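rirkier-dev mailing list archive
[Date Prev] [Date Next] [Thread Prev] [Thread Next] [Thread Index]

Subject: Re: [rirkier-dev] attached-object tracker drops held tools, keeps table clutter
From: Lucyna Kalinowski
To: rirkier-dev
In-Reply-To: message from Witold Żak

On the December snapshot, Witold Żak wrote:

> We see the attached object disappear from the planning scene a few
> frames after a grasp is confirmed. It only happens with thin items:
> drill bits, hex keys, pencils. A can or a bottle stays attached for as
> long as we care to hold it.
>
> When the object is dropped from the scene, the hand is planned as if
> empty, and the next approach comes in low enough that the free end of
> the tool would sweep through whatever is next to the goal. We have the
> speed turned down, so no damage yet, but I would like to turn it back
> up.
>
> Config is stock except for min_cluster_points, which I lowered to 8.
> That made the drops rarer and also filled the scene with false objects
> on the carpet. Going back up brings the drops back.
>
> Is there a value that works for both? If not, is the tracker supposed
> to be usable with thin tools at all?
>
> Witold

There is no value that works for both. min_cluster_points is read in two places, and the two places want opposite things.

The first reader is the tabletop extractor. It takes the cloud above the fitted plane, clusters it and throws out anything with fewer points than the threshold. With a carpeted table you want that number fairly high. The pile gives a noise band over the plane, and small clusters in that band are nearly all noise.

The second reader is attached_tracker. After a grasp is confirmed it crops a box around the tool frame, removes everything the self-filter says is hand, and clusters what is left. If the largest cluster is under the threshold it reports the object as lost. The scene node in Ustudgate then detaches it. A metal drill bit between two fingertips leaves very little after the self-filter has run. The filter is padded, the padding covers the shank where the pads close on it, and the flutes return depth in patches. I logged the residual cluster with a bit held level and it moved between 22 points and 55 points with the arm standing still. The stock threshold sits inside that interval, so whether the object survives a given frame comes down to sensor noise.

So what you are seeing is a detach on a single bad frame. The tracker has no hysteresis. I had assumed it did, as the parameter lost_timeout exists and is documented. It is declared, loaded and never used. Ksawery Bednarek found the commit where the code that used it was removed during the port to the new scene API. The parameter stayed behind in the YAML.

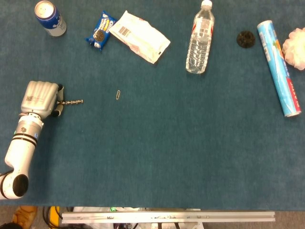 For the test layout I kept the bit in the hand, pointing across the table, and left the clutter along the far side: drink can, Oreo snack pack, crumpled white wrapper, water bottle on its side, a long light-blue tube, bath sponge. A single paper clip lies by itself on the open carpet past the bit. The clip is there for the other half of your report. It is the smallest thing I would ever want the extractor to find, and in depth it cannot be told apart from the pile. In color it is easy.

Results on that layout, with the arm holding still and only the perception side running:

Stock threshold. All of the larger objects are extracted. The bottle is sometimes split in two, with the ridged part going to one cluster and the label to the other, but the merge step repairs it. The clip is not extracted. The held bit is lost within the first second of nearly every run.

Threshold at your value. The held bit is kept for longer, still not reliably. The clip is sometimes reported, along with a number of objects in the same size range that do not exist. I would not trust any of them, including the one that happens to be in the right place.

Threshold split, timeout restored. The held bit was kept for all 1,188 frames of the longest run. The extractor was left at stock and behaved as it does at stock.

The split is in the branch held-threshold. There are now two parameters, table/min_cluster_points and held/min_cluster_points. The old name is still accepted, sets both, and prints a warning. lost_timeout is honored again, and is measured on message stamps, so it does the right thing when you play back a log at a different rate.

Three points on behavior that changes under you if you merge this:

The tracker now publishes a state called UNCERTAIN between HELD and LOST. The object remains attached in that state, with its last good pose relative to the tool frame. If you have code that switches on the state and treats anything other than HELD as lost, it will need a new case. Rizwan's grasp monitor had exactly this and he has patched it.

The pose is frozen during UNCERTAIN. If the tool is slipping in the fingers while depth is poor you will be planning with an old pose. For a bit held between fingertips the rotation about the pinch axis is the one to worry about. I do not have a fix for this that uses depth only.

Self-filter padding is now set per link. The fingertip links were inheriting the padding of the palm, which is far too generous for them. Reducing it on the fingertips alone gave me more residual points than anything I did in the clustering. If you only take one commit from the branch, take that one.

On your question about whether the tracker is supposed to work with thin tools, my view is that it was written for boxes and cans and that thin tools worked by accident under the old defaults. I would like them supported properly. That means a regression log with a bit in it, which we did not have until now. I have cut one from the run mentioned earlier and it is in the test data repository next to the can logs.

The clip is a separate problem and I do not want to solve it in the clustering. Ksawery Tokarz has a color-based proposal stage in review that hands small regions to the extractor with a lower threshold inside each region. It would let the table value stay high elsewhere. Please comment on his patch if you have opinions about the interface. Mine are already there.

There is also a planner side to this, which Rizwan looked into on the same setup. He is not subscribed at the moment, so I am pasting his note in full.
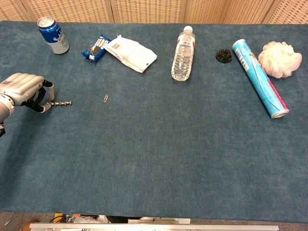

Rizwan Amarasinghe
Motion planning, Zundeo

Lucyna asked me to check what the planner does when the attached object comes and goes. Short version: it does what it is told, and it is told too late.

The scene is copied when a planning request arrives. If the drill bit is attached at that moment, it is in the robot model for the whole plan. If the tracker detaches it a frame later, the plan is still valid and conservative. The bad case is the reverse. The request arrives while the bit is marked lost, the plan is made for an empty hand, and the object is attached again before execution starts. The execution monitor compares the world objects in the two scenes. It does not compare the attached objects, so it sees no difference and lets the trajectory run.

I added attached bodies to the comparison. A mismatch now aborts before the first waypoint is sent. During execution it triggers a controlled stop and a replan. This costs very little, as the comparison is on names, link and a shape hash, with no collision checking involved.

Second item. The collision shape for a held bit is a bounding box aligned with the tool frame. With the bit pointing out sideways from the fingertips that is acceptable. If it is rotated in the grasp, the box grows in two directions and the planner refuses goals between the bottle and the tube that are clearly reachable. I changed the shape to a capsule fitted along the principal axis of the cluster. With very few points the axis is unstable, so below the held threshold the code falls back on the mesh from the tool library, if there is one, and on the old box if there is not.

Third item, for whoever owns place planning. The free-space sampler likes the middle of the open carpet, as it maximizes distance to known objects. Anything the extractor did not find is free space to the sampler. On this table that includes the paper clip. I have not changed the sampler. A place goal on top of a clip is harmless for most objects, but people should know that the score does not include any notion of how well a region was observed.

The Nowicki arm driver needs no change. The stop goes through the normal trajectory cancel.

Patches are on planner-attached-diff. They apply with or without Lucyna's branch, though without it you will get a lot of aborts with thin tools.

(end of Rizwan's note)

Witold, could you try both branches together with your hex keys? Put min_cluster_points back to stock first, or remove it from your config, otherwise the compatibility path will set both values and you will be back where you started. I am mostly interested in:

– whether UNCERTAIN ever lasts longer than lost_timeout with the arm moving
– the fingertip padding values you end up with, if the defaults clip the key
– any log where the capsule axis jumps between frames

Logs at full rate please. The throttled ones drop the frames I need.

I will hold the merge until I hear from you or from someone else with thin tools. The padding commit has no dependencies and will go in ahead of the rest.

Lucyna

_______________________________________________
rirkier-dev mailing list
To unsubscribe, use the link on the list information page

Follow-Ups:
Re: [rirkier-dev] attached-object tracker drops held tools, keeps table clutter, Witold Żak
References:
[rirkier-dev] attached-object tracker drops held tools, keeps table clutter, Witold Żak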